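Moving a kitchen power point and benchtop in an older house, what order do I do things in?
Community help > Home and garden > Kitchens
Asked in October, 3 replies

ginusum_creek

We bought a weatherboard place in Stendton last year and the kitchen is the last room to be done. The cabinets are solid and we're keeping them. The benchtop is coming off, the splashback tiles are coming off, and I want another double power point on the back wall, plus the existing one moved up a bit because it sits too close to the bench.

What I can't work out is the order. The benchtop supplier (Nedard, the local one behind the hardware store) wants to measure with the old top off. The electrician says he wants to know the finished bench height before he does anything. The tiler says he doesn't care as long as the power is finished before he starts. Each of them has told me to ring back when the others are done.

Other details that might matter:

The wall behind the bench is old plaster over lath, not plasterboard. It sounds hollow in a couple of spots when I knock on it.

The new top will be thicker than the old one, 9 mm thicker according to the quote.

We have an under-bench oven that stays where it is. The cooktop is being replaced but the new one is the same width.

We can manage without a kitchen for a while. There's a laundry tub and a barbecue. I'd rather it didn't run past Christmas.

I'd also like to know how high people put their power points above the bench. The one we have is so low that any plug with a fat head knocks against the bench when you pull it out.

Posted from Stendton, edited once to add the benchtop thickness

godoy_flats

Licensed sparky does the wiring, you don't touch it. Then benchtop, then tiles. Simple as that. Don't let them tell you it's complicated.

For height just go as high as you can.

marl_and_mortar

I did almost the same job two years ago in a house of about the same age, so I'll go through it the way ours went, including the part we did wrong.

The thing that unlocks it is that the finished bench height can be worked out before the bench exists. Your cabinets are staying. Measure from the floor to the top of the cabinet carcass at both ends and in the middle, then add the thickness of the new top. Write that number on the wall in pencil and give it to the electrician. He doesn't need to see a benchtop, he needs a line. Check the line with a proper level, as cabinets in these houses have often dropped at one end and somebody has packed the benchtop to hide it.

The order we would use if we did it again:

First, clear everything and have the cooktop and oven disconnected. If the cooktop is gas that is a licensed gasfitter, and the electrician can't do it for you unless he holds both tickets. The sink has to come off as well, so you want a plumber on the same day if you can get one. Ours capped the water under the sink and we lived off the laundry for two and a bit weeks.

Second, old tiles and old benchtop off. The tiles will bring plaster with them. With lath behind, expect a lot to come down, more than you think is reasonable. Before you start on the tiles, find out what is behind them. Houses of that period can have asbestos sheet in wet areas, and sometimes it's a patch somebody put in later behind the sink. Get a sample tested if there is any sheet at all. It cost us less than the skip did.

Third, electrician rough-in. He runs the cables and fits the boxes or brackets while the wall is open. Tell him at this point everything you might ever want, because it is cheap now and a misery later. We added a circuit for a dishwasher we still don't own.

Fourth, patch the wall. I'd take the loose plaster off the whole splashback strip and put up proper sheet suitable for tiling. We tried to save the sound bits and ended up with a wall that had a belly in it, and you can still see it in the tiles when the afternoon sun comes through. That was our mistake, and the tiler did warn us.

Fifth, Nedard or whoever comes to measure. They want the old top off and the wall in its final state, so measuring before you patch is a waste of their visit. Ask what lead time they're quoting from measure to install. Ours said two weeks and it took nearly four. If you're worried about Christmas, this is the date to work back from. Everybody in the country wants a benchtop installed in December.

Sixth, benchtop in. Then plumber back for the sink and tap, cooktop connected.

Seventh, tiles, sitting on the benchtop with a small gap for a flexible sealant. Grout in that joint will crack.

Eighth, electrician comes back for the fit-off, which is when the actual power points go on over the tiles. So your tiler is half right. He needs the cabling finished. The face plates go on after him.

On height, there are rules about how close a power point may be to the sink and the cooktop, and they differ depending on where you are, so let the electrician place them sideways. For the height itself we went for the middle of the plate at 100 mm above the finished bench the first time and it was too low. Same trouble as yours, the chunky plugs fouled. We had one of them raised before the tiles went on and I'm glad we did. If you're using a tile with a regular course, work out where the grout lines fall and try to have the plate sit inside one tile or centred on a joint. The tiler will thank you and it looks tidier.

Think about what lives on the bench, too. The kettle and the toaster want to be plugged in all the time, and they want to be away from the sink and away from under a low shelf or rangehood. Stand things where you mean to keep them on the old bench for a week and see if the leads reach without crossing where you chop.

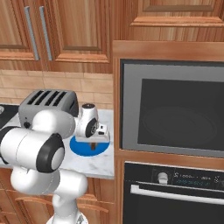

Two doubles spaced along the wall are more use than one quad in the corner. In a corner, everything ends up pulled out to the middle of the bench on its lead, and you lose the working space you were trying to gain. If you have a fridge on the end of the run, give it a point of its own inside or above the next cupboard where you can switch it off without dragging the fridge out.

Costs, in case it helps. The electrician charged us $627 for both visits, which covered moving one point and adding another, but that was two years ago and we were a short drive from his depot. Test, patching and sheeting we did ourselves apart from the lab fee. Get the second visit included in the quote in writing, because some of them price it as a fresh callout.

One more thing about the thicker top. Check the oven. Ours has a trim at the top that sits up near the underside of the bench, and the new top had a deeper front edge than the old one. The oven door cleared it but not by much. Ask Nedard for a drawing of the edge before you sign, and hold a ruler against the oven. Also check the windowsill if the bench runs under one.

ginusum_creek

Thanks, that is a big help. I've measured the carcass and it's 6 mm lower at the sink end, so the pencil line was worth doing. I hadn't thought of the front edge at all. The drawing shows it does hang lower than our current one and I've asked them to come back to me on it.

There is a bit of sheet behind the sink as well, grey and flat, painted over. I'm leaving it alone until it has been tested.

Electrician is booked for the rough-in and has agreed to include the fit-off in the one price. Does anyone know whether the tiler should seal around the power point cut-outs or does the plate cover it?

marl_and_mortar

The plate covers it. Just ask him to keep the cut-outs tight, as the newer slim plates hide less than the old ones. If yours are the slim sort, show him one before he starts cutting.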